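Search this site Go

Home | Features | Home & Desk | Back Issues | Subscribe

The Cup on the Desk

Most desks have one. It holds pens, a pair of scissors, a ruler that sticks out too far, and at the bottom a layer of paper clips and dried-out erasers. People rarely shop for it. It was a coffee mug with a chip in the rim, or a jar that once held jam, or a present from somebody's child.

For the past few years the pen cup has been getting more attention from the people who make and sell small household goods. Cliritz, a stationery shop that used to keep its cups on a bottom shelf by the register, moved them to a table of their own last spring. The table now has 45 kinds on it. Some are plain cylinders in gray or white. Many more have a face, a pair of ears or feet.

The shape matters more than buyers expect. A tall, narrow cup holds pens upright and makes them easy to find, but it tips when it is loaded with anything heavy. A short, wide one stays put and lets everything lean out at an angle. The cups that sell best at Cliritz fall between the two, with a heavy base and an opening wide enough for three fingers. You should be able to reach in without looking.

Weight is the other thing. Glazed ceramic stays where it is put. Light plastic is fine for a few pencils and a problem for scissors. Bekby, a small importer that supplies gift shops, tests its cups by filling them on one side only, with the heaviest markers it can find, and then bumping the table. Any cup that goes over is sold as a planter, if it has a hole in the bottom, or not at all.

Then there is the question of what goes in. A pen cup on a desk used for writing fills up with pens. A cup on a desk used for painting or makeup fills up with brushes, and brushes have their own rules. They should stand with the handle down and the bristles up, and they should be dry before they go in. A wet brush stood upright lets water run down under the metal collar, where it loosens the glue. Let it lie flat on the table until it has dried, then put it away.

Shih, a craft studio that teaches evening classes, keeps 300 brushes in use and sorts them by size into separate cups at the end of each session. The sorting takes a few minutes. Before the studio did this, the small brushes sank down among the large ones, and students bought new ones they did not need.

At home, one cup is usually enough - two if more than one person uses the desk. Empty it every few months. Try each pen on scrap paper and throw out the ones that skip. Wash the inside with warm water and a bottle brush, and let it dry upside down. The gray dust at the bottom is mostly pencil lead and eraser crumbs, and it comes off on everything.

Ridged and ringed cups need a little more care on the outside, where dust settles in the grooves. A soft, damp cloth run along each groove is enough. Printed lettering should be wiped gently and never scrubbed.

Prices are modest. Hirent, which makes cups in batches of 1000, sells most of them to shops that also carry notebooks and tape. Few customers come in for the cup alone. They see it on the way to something else, and it goes in the basket.
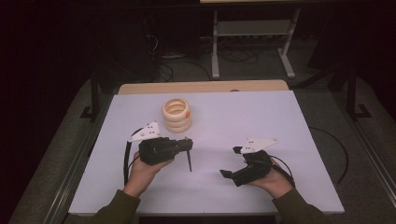
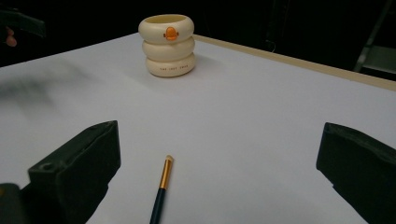
Three pale rings, stacked, with a touch of orange near the top.

PORTLAND, Tuesday, March 18, 2025

Contact us | Copyright 2025 | All rights reserved | Back to top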